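Minutes, Monday build night, Flurka workshop

Started at 7, a bit late, my fault, I had the key. Siham Hamdy ran things and I (Hanane Abdelaziz) typed, so blame me for the spelling!

Last time's notes: fine with everyone. The spool of filament is still missing.

Money. We have 2955 in the build pot and Siham wants to keep 2000 of it back for the second pair of hands. I said okay as long as we can spend 135 now on cables and connectors, because I'm sick of borrowing from the bench next door. Agreed.

Simulation. Most of the evening went here. I showed Clallora, which is what we're calling the two-arm can task: white table, dark gray pad, two red and white cans, both hands working together over the pad. Siham thinks the fingers come in too close to each other and I think she's right (annoying). She'll widen the approach in Pleno and do 12 runs before we touch the arm settings again. I asked if we could try a single can first and got voted down.

Real table. Kan, our frame at my place, still wobbles on the left foot. I'll bring it in once I've found the right bolts.

Next meeting: same night, same time. Siham has the key now, and I'm bringing the long extension cord plus the good snacks, so please come hungry.

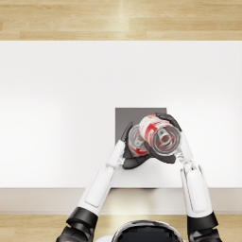
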